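Capítulo 3. El puesto de clasificación automatizado

La introducción de un brazo en un puesto manual modifica el reparto de tareas antes que la plantilla. En la planta de Perkbridge, 20 operarios pasaron de separar piezas a supervisar celdas – y a registrar los agarres fallidos.

El sistema Flukex trabaja sobre un contenedor abierto con objetos de forma y textura dispares: un dinosaurio de juguete, una esponja de malla naranja.

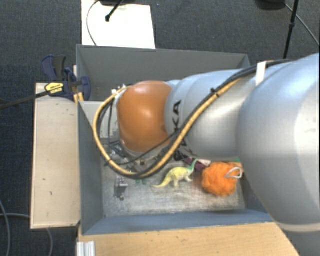 3.1 Redistribución de funciones

Se distinguen preparación, vigilancia e intervención.

Comentarios (2)

Yuan: ¿Las 40 horas de formación incluyen mantenimiento?

lector563: Falta citar el caso Grisadthorpe.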